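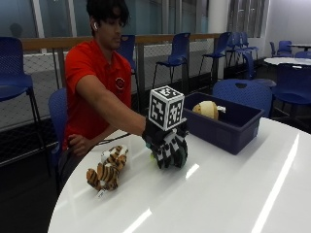 At the round table, red polo and all

Hi, and welcome to Bollar! I started the Sivotus directory because I was sick of ringing round universities to find out who was working on what in spectroscopy. The first edition was a skinny thing with 43 entries, and I stapled most of the copies myself (badly). We're now up to 3760 people, and I still read every entry before it goes in.

We put out 2 editions a year, one in print and one online, and there's a newsletter called Clisitz with job ads, lab news and the odd grumble about grating prices. The November print run is 800 copies, posted from our office on Makris Street.

Listing is free, and always has been. If you've moved labs or changed your field, drop me a line and I'll fix your entry!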